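Equipment Planning: Where the Second Kitting Cell Stands

The budget round opens in June, and several people have asked what is happening with the second robot cell for wire harness kitting. The short version is that we are asking for one more arm, two spare sets of fingers and a better way of presenting parts. We are not asking for the conveyor that was in last year's draft. The longer version follows, for anyone who has to sign something or give up floor space.

What we have now

The first cell at Romgate picks harnesses and small motors and sorts them into kits for the Fenstead line. It runs on day shift, with one operator looking after it and the hand benches next door. Purificación Aguirre, who manages the kitting area, has kept the log since it went in. Her notes are the basis for most of what we are requesting, and anyone who wants to read them can find them in the shared planning folder under Cell 1.

The log makes it plain that the arm itself is rarely the reason for a stop. Most stops come from how the parts are lying when the gripper goes in. Harnesses tangle. Connectors catch on each other. A lead ends up underneath something heavier and the pick has to be tried again. Cell 1 now gets through a standard kit in 45 seconds when the parts are well spread, and takes a good deal longer when they have been tipped in from the bag.

We looked at this first because it affects what we should spend money on. A faster arm would not help much. Gilang Pelupessy timed the moves separately in the spring and found that travel was a small part of the cycle. The time goes into finding the part, closing on it and getting it clear of its neighbors.

What is in the request

One arm, same model as Cell 1. We did get a quote for a newer one with a longer reach, but staying with the same model means one set of spares, one teach pendant and no retraining. Maintenance was firm on this point.

One parallel gripper with two spare sets of fingers. The fingers wear, and last fall we lost most of a Tuesday waiting for a replacement to arrive from the distributor. Spares will be kept in the cage and signed out like any other tooling.

One wrist camera, mount and cable. The cable should be listed as a consumable. It flexes all day and we should expect to replace it. In the first cell we had put it under capital, which meant a form with three signatures every time one failed.

Eighteen trays and a rack to hold them. This line has drawn the most questions. Trays are cheap next to everything else on the list, and we believe they will do more for output than any other item. With enough of them, parts can be spread out at the bench before they go to the cell, and the operator can load while the robot works from the tray before.

Guarding and floor work. Facilities priced the floor work at 14 hours of labor, on the assumption that we stay on the east side of the aisle and use the existing power drop. If the cell goes on the west side, that number no longer holds and we will need a new one.

Integration support from Dhillon. They did the first cell and know our kit list. We have asked for a fixed price this time, with the days on site written into the order.

What we took out

The conveyor is gone. It was a big part of the cost last year, and it solved a problem we do not have at this volume. The operator walks past the cell anyway. If Fenstead goes to two shifts we can look at it again, and the layout drawing leaves room for it.

We also took out the bin picking software package from Kavisus. The trial was reasonable, and Tsz-kin Tse's write-up is fair to it, but the license is charged per cell per year and we would be paying for it long after the hardware was written off. Spreading parts on a tray gets us most of the way. The write-up stays on file in case the pricing changes.

Testing before the order goes in

The one technical question still open is how the fingers handle twisted pairs. Molded connectors and motor cans give a gripper something solid to close on. A twisted harness is soft, turns as it is lifted and may carry a connector at the end that swings. Po-yen Tsang has been working through the harness part numbers one at a time, trying different grip heights and closing forces.

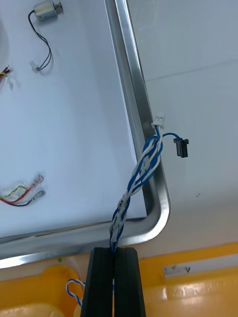

There are 23 harness part numbers on the kit list and we would like every one of them tried before we commit to a finger design. Changing the design after the order is placed means paying for machining twice. If the current grooved fingers do the job across the list, we order those. If a few part numbers give trouble, we would sooner leave those at the hand bench for now than hold up the whole request.

Po-yen would also like samples with labels attached, the way they come from the supplier. Some of the early samples had been stripped of labels, and a label changes how the bundle sits between the fingers. Please send labeled samples to the test bench and write the part number on the bag.

Running costs

Last year's request was sent back because it gave a purchase price and very little else. This one has a separate page for yearly costs: fingers, cables, a service visit and the operator hours for loading trays. Yen-ting Fung in finance has checked the layout of the page and is happy with it. The numbers on it are ours, so questions about them should come to Purificación.

One thing to watch is the operator hours. We have assumed that one person can look after both cells along with the hand benches. That is true on a quiet day. On a day with a lot of changeovers it may not be, and we have said so on the page.

What we need from you

Line leads: check the kit list in the planning folder and mark any part number that is due to change this year.

Stores: confirm that the tray rack can go where the old label printer stands.

Maintenance: send Gilang your spares list for Cell 1, with lead times.

Everyone else: comments on the draft can go to Purificación by email, or catch her at the 9:30 stand-up. The draft closes when the budget round opens, and changes after that will have to wait for the midyear review.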